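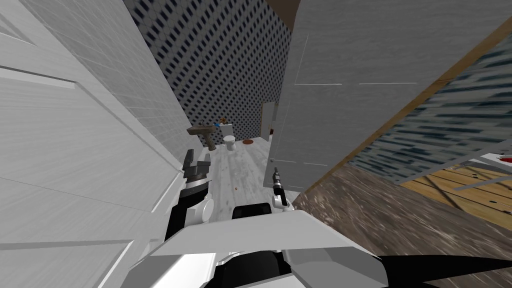
Vol. 12, p. 146

Jericho Panganiban
December

4.2 Asking price and time on the lot

We followed 477 used cars listed by two dealers, Olletti and Catacutan, until each was sold or sent to auction. Cars priced within 60 dollars of a round thousand drew more calls in the first week, but they did not sell any faster. The mean cut from first asking price to final price was 3,617 dollars at Catacutan, where most of the stock was older trucks. Olletti cut less and held cars longer.

Figure 3. Bathroom at the end of a hallway, simulated house.

Mileage mattered more than body style at both lots. Coupes were slow in winter – buyers there asked mainly for four doors – and we treat them as a separate group in Section 4.3. Trade-in credit was left out of the final price because the dealers recorded it differently.

Contact: Hultata Papers, Editorial Office | Copyright Hultata | Back to top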